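Workshop notebook – kitting bench, February
Subject: laying out part sets for the round-board assembly

The purpose of this entry is to record how the kitting bench is laid out at present, what goes into one set, and which points remain open before the Skolis order is started. It replaces the loose sheet that was kept in the bench drawer. Colleagues who have corrections should write them in the margin and mark them with the time.

The order calls for 1,000 sets. The first batch is 140. Each set consists of a round red board, the small parts on short black leads, and a wire harness. Sets are put together in the steel tray at the center of the table and leave the bench from there. Supply is held in the yellow trays on either side.

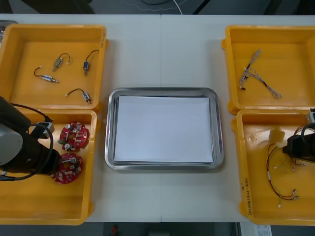

Entered by the bench supervisor, Assembly Preparation, Bandby workshop
Notebook section: Kitting

Layout. The table is the white one in two panels. The seam falls a little to the left of center and does not interfere with the work, although a small part pushed across it can catch. The upper left yellow tray takes the small leaded parts. The lower left tray takes the boards. The two trays on the right are reserved for harnesses and other wiring. This arrangement was chosen after the boards and the small parts had shared one tray for a morning and the leads had worked their way under the board edges.

Small parts. These are to be laid in the yellow tray singly, with the leads free of one another. They arrive from Troritz in bags, and the leads are usually tangled on opening. Untangling should be done at the side bench. Pulling on the white plug is not permitted; hold the body of the part and ease the lead out. During unpacking, three parts were found with bent pins and were put in the return envelope.

Paper lining. The steel tray is lined with a sheet of plain white paper. The lining keeps the boards off the metal and makes dark leads easier to see. The sheet should be changed whenever it is creased enough to hold a part off level. It is cut slightly smaller than the tray floor – a sheet that climbs the rim will slide when the tray is carried. The paper cutter guide has been left at the correct setting and should not be moved without a note here.
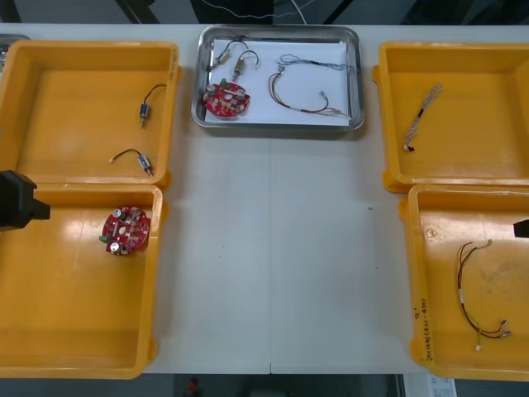 Steel tray on white paper: round board at left, harness looped at right.

Order of laying out. The board goes in first. The small parts follow, placed clear of the board with their leads turned away from it. The harness goes in last, in an open loop, with all of its white connectors inside the rim. A harness that is coiled tightly will spring open later and may carry a small part out of the tray with it. Some 3 minutes per set has been allowed in the plan, and this should be reviewed when the first batch is closed.

Handling of boards. Boards are to be lifted by the edge, at the notches where possible, and never by the capacitors. They should lie flat and apart in the yellow tray. Where one board rests against another, separate them before taking either, as the lower one is easily dragged by a component on its neighbor. The green connector is a useful reference when boards are being turned the same way, and it has been agreed that it will be used for this on all sheets and labels.

Condition of the yellow trays. The plastic has become scuffed on the broad upper surfaces, and there is whitish dust in the scratches. Wiping with a barely damp cloth at the close of the shift is sufficient. Solvent is not to be used. Old pen marks may be left alone for now, but new ones are not to be added; use a removable label on the outer side. Glare from the overhead lights on the bare yellow floor makes fine scratches look like wire ends, and anyone checking for stray pieces should look from two sides.
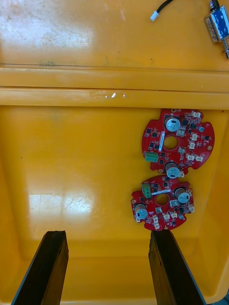

Points open before the first batch

Leads on tray rims. Small parts have been set down with the plug resting on a rim or ledge. They are to be placed fully inside the tray.

Specks on the table. Small dark specks have been noticed on the white surface. Their origin has not been established. The table is to be brushed down before each run and the sweepings kept in a Durán jar until they have been looked at under the magnifier.

Harness types. The wiring supplied is of more than one pattern. The packing list uses a single line for all of it, and a query has been sent to Skolis asking which pattern belongs with which set. Until an answer is received, mixed patterns are not to be placed in the same yellow tray.
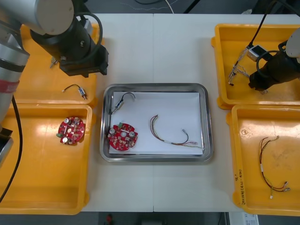
Sets completed before the reply arrives should be held on the lower shelf with the harness line of the label left blank. The label can then be filled in at one sitting. The count for each shelf is to be written on the shelf card and copied into this notebook at 4:30 p.m.

Paper stock is low; a further pack has been requested from stores.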